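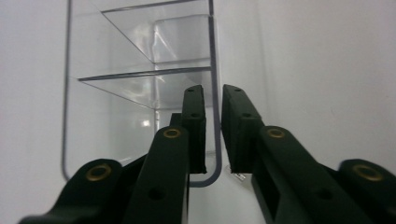 Tips for Recording Desk-Tidying Demos at Home

2 min read

My job this February was putting pencils into a clear plastic organizer, over and over, so that a machine could someday do it without me. My mother is very proud. A few things I'd pass on to anyone starting a batch.

1. Wipe the organizer first. Clear plastic on a white table is hard enough to see without fingerprints. Microfiber, no spray.

2. Go slower than feels dignified. If you fling the pencil in, the model learns to fling.

3. Move things between takes. I did 40 in a row with the pencil in the same spot and got a very confident policy for that one spot. Turn it, slide it, put the organizer somewhere new.
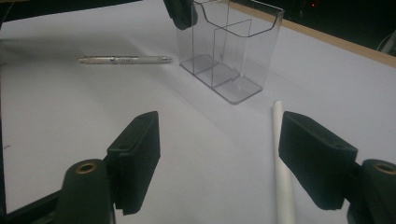

4. Keep your fumbles, but label them. A dropped pencil picked up again is useful. A dropped pencil followed by swearing is useful with the audio off.

5. Stop after 2 hours. My grip gets lazy and so does the data. The full set was 690 takes, and I can tell you which ones came before lunch.

Comments (2)

Kenji Nakamura: Try a lamp on each side. My shadows were worse than my pencils.

Clyde Yazzie: Does tip 3 apply to spoons? Asking for a drawer.

Related
Getting Tape Residue Off a White Tabletop
Naming Your Takes So You Can Find Them Again
Folding Towels for an Audience of One Model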